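4.2 Fit and retention of covers in wind

The covers were left on the terrace at Kumeck from the first week of October, and the weather was not gentle with them. We tested two products, both sold for three-seat outdoor sofas. The Lellinel is a coated polyester sheet with buckled straps at the legs. The Bustamante is heavier, has a drawcord hem, and comes folded with such conviction that it never goes back into its bag again. We say this having tried on 60 occasions, once at the end of each trial.

A trial consisted of fitting the cover by the printed instructions, running the fan bank for 115 minutes, and measuring how far the hem had moved at each corner. Fitting was done by one person, as it is in most back yards, although the Bustamante leaflet shows two people smiling at each other across the sofa. We had no budget for the second person.

Slip at the rear corners was larger than at the front in almost 60 percent of trials. The rear hem is the one the user cannot see while tightening, and we suspect the straps there were simply left slacker. Both makers print the word "snug" in their leaflets and leave the matter there. For the purposes of this paper we took snug to mean that a flat hand could be pushed under the hem but a fist could not. Readers with unusual hands may wish to adjust. 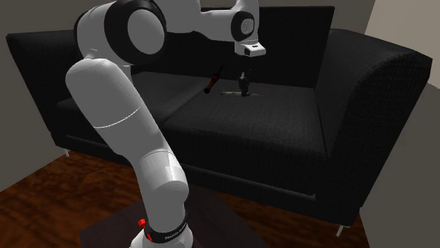 Figure 4. Sofa and arm, rendered view.

Does a tighter hem keep the cover drier underneath?

A tighter hem kept rain out at the sides but trapped more damp air below the fabric, so the cushions under the tightest fittings were the slowest to dry. Leaving the vents open helped more than loosening the straps did.

The vents deserve a word. On the Lellinel they are placed high on the back panel and hold themselves open with a stiff strip. On the Bustamante they are closed by a hook-and-loop tab, which the leaflet calls a comfort feature without saying whose comfort is meant. With the tab closed, pooling on the seat section was worse, and the weight of the water pulled the front hem up – a failure we had not planned to measure and so measured badly.

Pooling was handled in later trials with a Zarkska support pole, an umbrella-like object that stands on the seat and lifts the fabric into a low tent. It cured the pooling. It also gave the wind something to push against, and slip at the rear corners went up again. We return to this trade in Section 5, with a shorter pole.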